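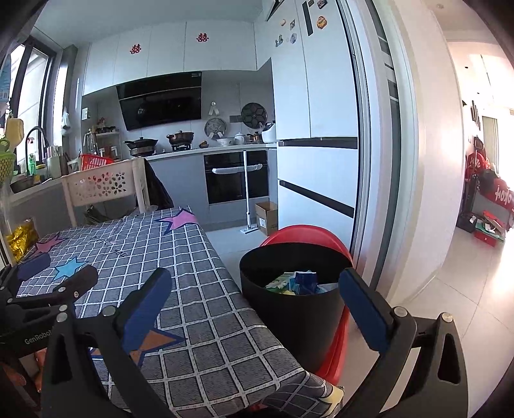 Atelier Vie domestique - Séance 5
La cuisine où l'on mange : nappe, poubelle, feu
Notes de cours, version du 2022-07-06

À préparer avant la séance : relire vos relevés de la semaine dernière et apporter une feuille quadrillée.

1. Pourquoi commencer par la table

J'adore cette séance, autant le dire tout de suite ! Une cuisine où l'on prend aussi ses repas oblige à faire tenir au même endroit la préparation, la cuisson, le repas et les déchets. La table est le point de rencontre de tout cela. On y épluche, on y mange, on y fait les comptes, et entre deux usages il faut la débarrasser vite.

D'où l'intérêt de la nappe, trop souvent rangée du côté de la décoration. Un quadrillage gris et blanc supporte très bien la vie quotidienne, et quelques étoiles de couleur (rose, bleu clair, orange) suffisent à égayer un coin repas. Regardez aussi le tombant : une nappe qui dépasse du bord protège l'arête de la table, mais trop longue, elle s'accroche aux genoux et aux dossiers. Dans nos exercices, on retiendra un tombant de 10 cm.

2. Le trajet du déchet

Notion à connaître : la distance entre le geste et la poubelle. Un emballage ouvert à table devrait pouvoir être jeté sans se lever, ou presque. Une poubelle ronde, noire, ouverte, posée à côté de la table, remplit très bien cet office pour les papiers et les sachets froissés. Pas de couvercle à soulever, pas de pédale à chercher du pied - le geste est immédiat.

Pour les épluchures et les restes humides, on prévoit un second récipient, fermé celui-là, près de l'évier. Dans l'enquête Zolwood, que nous avons menée avec le groupe de Prurkport, 405 foyers sur 842 déclaraient n'avoir qu'une seule poubelle dans la cuisine. C'est énorme, et cela donne envie d'aller voir de plus près comment ils s'arrangent !

3. Autour du feu

Le wok garde son couvercle sur le brûleur de gauche, une casserole ou un faitout prend celui de droite : voilà une plaque à gaz qui sert aussi de rangement. Pratique quand les placards sont pleins, à condition de libérer la plaque avant d'allumer. Les couvercles ronds se suspendent volontiers au mur du fond, où ils restent à portée de main et n'encombrent aucun tiroir. Pensez seulement à les laver aussi souvent que le reste, car la graisse s'y dépose.

Au-dessus, la hotte inclinée en verre noir demande un coup de chiffon régulier. Les portes plates des placards hauts se nettoient d'un seul passage, sans moulure à suivre.

4. Ce qui reste sur les portes

Le double bonheur en papier rouge, traditionnellement associé au mariage, peut rester collé longtemps après la fête. Sur des façades blanches, il est superbe. Notez-le dans vos relevés au même titre que les ustensiles : une cuisine se lit aussi par ce que l'on choisit d'y laisser.

Exercice (à rendre en juillet)

Dessinez le plan de votre cuisine ou de celle d'un proche. Tracez en bleu le trajet d'un plat, du feu à la table, puis en rouge celui d'un emballage, de la table à la poubelle. Repérez les croisements et proposez un seul déplacement d'objet pour en supprimer un.

Les plans sont à déposer dans le casier Tovetus, salle Acheampong.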